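Products > Gripper mounts and brackets > Jorberg GB-7

Jorberg GB-7 gripper bracket

The GB-7 is a two-winged mounting bracket that joins a small electric gripper to the wrist of a light robot arm. It comes in bright green, with the screws and a printed fitting sheet. Order code 418.

Fitting takes 20 minutes with the arm powered down. Clean the wrist face, offer up the bracket and tighten the screws crosswise, a little at a time. The gripper body then goes on underneath, with its status light facing outwards where the operator can read it. Leave enough slack in the cables for the wrist to turn fully both ways — a loop that looks too long at rest is usually right at full rotation.

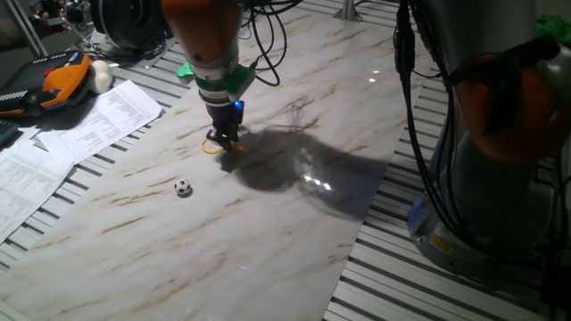
Green bracket with black gripper, closed on a yellow rubber band over the marble-patterned top.

Rubber bands make a good first check after fitting. A thin band shows up uneven fingertips quickly: if one side slips, slacken the finger screws, close the gripper on a flat gauge and tighten again. Keep the pendant within reach and run at low speed until the grip is even.

Check the bracket screws every 94 hours of running. Wipe the wings with a dry cloth and look for hairline marks near the screw holes. A cracked bracket should be replaced, as glue will not hold under load. Cables that rub against the wrist need re-tying before the next shift.

Spare screws and finger pads are sold separately. For questions about older wrists, write to Aniela Laskowska at the Grisau workshop with the arm's serial number.

Related items
Jorberg finger pads, pair
Clurnon cable ties, reusable
Clurnon wrist adapter plate
Dimaculangan flat gauge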